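Ticket 426: Left arm stops short in the nightstand drawer, planner reports success
Project: Vivville bedroom tasks
Component: motion planning / drawer retrieval
Reported by: Hiwot Sisay
Assigned to: Leopold Auer
Watching: Liesl Ammann, Svenja Gasser
Status: Open (reopened)
Priority: Medium

Summary
The pick-from-drawer routine goes to the open drawer, closes the gripper above the remote control, and marks the step as done. Sometimes the remote is in the fingers. Often it is still in the drawer. The log says SUCCESS either way.

Steps to reproduce
1. Load the Vivville bedroom map and home both arms.
2. Run open_drawer on the round nightstand.
3. Run pick_object with target "remote".
4. Read the result code, then go look in the drawer.

Expected: a result code that has something to do with where the remote is.
Found: SUCCESS.

Comment, Leopold Auer
I can't reproduce this in simulation. 100 runs, no misses. Could be the depth calibration on the left wrist. Please rerun the calibration and try again.

Comment, Hiwot Sisay
Recalibrated before filing. The calibration report is attached to the ticket and has been since I opened it. Recalibrated again just now anyway. Same behavior.

About the simulation: which drawer are you using? The one in the Gisler furniture pack is a rectangular box on straight runners. The real one has a curved front and swings outward when it opens. I don't think a hundred runs against a box say much about it.

Comment, Leopold Auer
Yes, it's the Gisler box. The drawer shape shouldn't matter for the pick, though. Once it's open the planner only sees the point cloud, and it plans against that. Can you post what the right wrist sees while the left arm is in the drawer?

Comment, Hiwot Sisay
Right wrist view, left arm in the drawer: 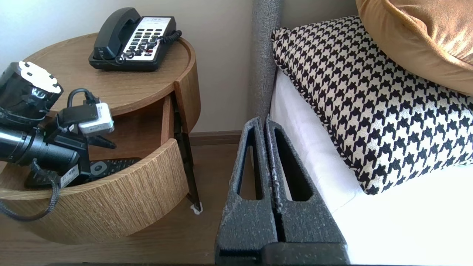 Last modified: September 19, 2026 by Hiwot Sisay

Two things I'd like you to look at. The remote is black and the gripper finger coming down into the drawer is black. The camera module on that arm sits right above the finger on its bracket. I would bet the segmentation is merging finger and remote into one blob as they get close, and then the grasp check asks "is there an object between the fingers?" and the blob says yes.

Second, the drawer front. It's out toward the lower left, and the arm has to come in over it. If the collision model still has a straight front there, the planner is keeping clear of a panel that isn't in that position and ignoring the one that is. That would explain stopping short.

I haven't proved either one.

Comment, Liesl Ammann
Perception side here. The merging is possible, but I'd be careful. The self-filter is supposed to remove the arm's own links from the cloud before segmentation runs. If the finger is leaking through, you should see it with an empty drawer too. Please test that before we start retuning thresholds. We changed thresholds for the last drawer bug and broke the phone detection.

Comment, Hiwot Sisay
Tested with the drawer empty and nothing else changed. pick_object returned SUCCESS on an object that wasn't in the room. Log excerpt:

plan: found, cost ok
approach: reached (tolerance widened)
close: done
verify: object present
result: SUCCESS

I would also like to know who decided on "tolerance widened". It isn't in our config.

Comment, Leopold Auer
That's from the Celeo planning layer. When it can't reach the goal pose it retries with a looser tolerance, up to 2 times. It was added in March so that long sequences wouldn't abort over small position errors. It's documented in the release notes.

Comment, Hiwot Sisay
I read the release notes. They say "improved robustness in confined spaces." I wouldn't have guessed from that sentence that the arm is allowed to stop somewhere else and call it the goal.

Comment, Svenja Gasser
Can we split this? I count two bugs, the approach and the verify step. The verify one bothers me more. Every retrieval number we have from the drawer tasks went through that check, and I was about to put them in a slide for Hermine Ruchti.

Comment, Liesl Ammann
Agree on splitting. I looked at the self-filter. It uses the arm's link meshes, and the mesh for the left gripper is the older short finger. Anything past the end of the mesh stays in the cloud as if it were part of the world. So Hiwot is right about the finger showing up as an object, though the cause is the mesh and color has nothing to do with it. New mesh is on a branch.

Comment, Leopold Auer
With Liesl's branch merged this should be resolved. Closing.

Comment, Hiwot Sisay
Reopening. I ran the branch. Verify now reports "no object" on an empty drawer, good. The arm still stops short with the remote in there, and now the step fails where it used to pass. I'll take a true failure over a false success, but the ticket title says "stops short" and it does.

Please don't close this from simulation again. If someone wants to close it, run it on the real nightstand and attach the log.

Comment, Leopold Auer
Fair. I'll replace the box with a swinging curved front in the collision model and turn off the tolerance retry for drawer tasks. Cutby can export the surface from a scan, if somebody sends me one with the drawer fully open.

Comment, Hiwot Sisay
Scan uploaded. Please leave the retry off by default, for everything. If a sequence aborts I can see that it aborted.

Comment, Svenja Gasser
Verify step moved to its own ticket, assigned to Liesl. Slide is on hold. This one stays open for the approach.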